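Carimbos, mãos e a mania de contar horas

15 de dezembro de 2018

Escrevo isto à pressa, entre duas reuniões, porque a discussão de ontem na lista da Flumance me deixou irritado. Outra vez a mesma conversa. Quantas horas de vídeo, quantas demonstrações, quem tem mais. A Tiziana Farina defendeu o número grande: 2.000 gravações de tarefas de mesa, vistas da cabeça de quem as faz, e depois logo se vê. Eu acho que não se vê coisa nenhuma.

Explico-me. O método em si é bom. Pôr a câmara à altura dos olhos, deixar a pessoa trabalhar com as próprias mãos, treinar a política a partir daí. Sai barato, não prende ninguém a um braço teleoperado o dia inteiro. Nisso estamos todos de acordo, até o Tibor Halász, que não concorda com ninguém. O problema é o que se escolhe gravar e como se corta depois.

Peguem no carimbo. Tarefa ridícula, dizem-me. Carimbar uma folha de papel, que interesse tem isso?

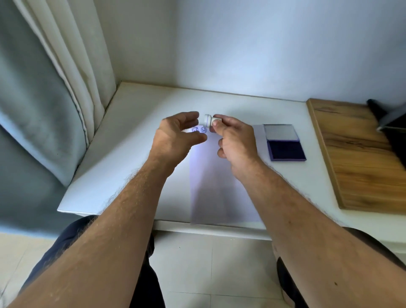

Tem todo o interesse. Carimbar é contacto puro: a força tem de ser mais ou menos uniforme, a face tem de chegar paralela ao papel, e se a mão escorrega um milímetro no fim fica borrão. E o resultado fica escrito na folha! Não preciso de sensor, não preciso de anotador a decidir se o "objeto foi colocado com sucesso". Olha-se para a tinta. Quantas tarefas de mesa nos dão isto de graça? Pegar e largar um cubo não dá de certeza.

Ora, o que fizemos no Firkau foi simples. Das 2.000 gravações tirámos 1.000 ao acaso e treinámos. Depois escolhemos outras 1.000 à mão, só com o critério de se ver o contacto do princípio ao fim, e treinámos igual. Mesma rede, mesmas horas de máquina. O segundo conjunto ganhou, e ganhou sobretudo na pressão final, que é onde o primeiro falhava quase sempre. Não é um resultado enorme. É um resultado chato, daqueles que ninguem quer publicar, porque manda as pessoas ver vídeos em vez de comprar placas.

A outra coisa de que se fala pouco é a segunda mão. Há pipelines que a deitam fora logo no pré-processamento: fica a mão dominante, o resto é "fundo". A Aušra Hunt fez-me o favor de repetir o treino sem a mão de apoio e a política passou a arrastar a folha. Pois claro. A mão que segura o papel faz metade do trabalho, só não mexe muito.

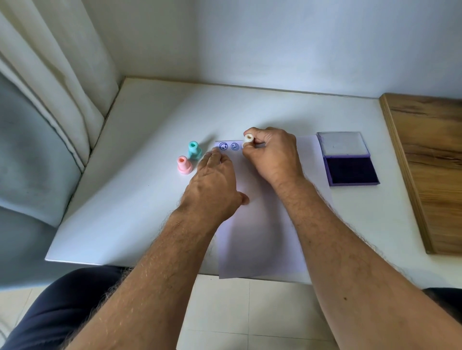 Mão esquerda aberta sobre o papel, carimbo branco na direita.

O Horacio Villalba responde que com dados suficientes o modelo aprende isso sozinho. Talvez. Mas suficientes quanto? Quando lhe perguntei falou-me em multiplicar tudo por dez, e a nossa equipa tem duas pessoas a gravar. Há grupos que podem fazer isso, nós não, e a maior parte dos laboratórios pequenos também não.

Admito o ponto fraco, antes que mo atirem à cara: escolher à mão é lento e mete lá dentro o gosto de quem escolhe. A Morena Sala viu o mesmo lote que eu e rejeitou gravações que eu tinha aceitado. Precisamos de um critério escrito, e ainda não o temos bem feito. Tambem não testámos fora da mesa, nem com outra tinta, nem com papel mais grosso.

Mesmo assim, se me derem a escolher em abril, na próxima ronda de recolha, gasto o orçamento em quem veja as gravações com atenção. A lista que conte as horas. Quem quiser o nosso protocolo de corte, tal como está, que me escreva.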